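Ganari issues setup procedure for Inisix bench cell

2 June 2024 – Ganari has released a revised setup and maintenance procedure for the Inisix bench cell, a single arm with a two-finger gripper working over a fixed table.

The procedure begins at the base plate. Mounting bolts are checked before power-up, and again after 70 hours of running. Joint zero positions are then confirmed in the Benomby simulation model and the offsets copied to the controller. Finger opening is set last, with the arm held clear of the fixture.

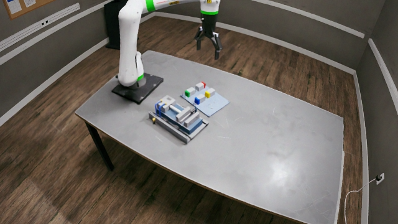

Fixture position is re-taught whenever the table or base plate has been moved – a shift of 2 mm is enough to require it. Gripper fingers are replaced in pairs.

The document is available to existing cell owners from Ganari and its service partner, Ó Gríofa.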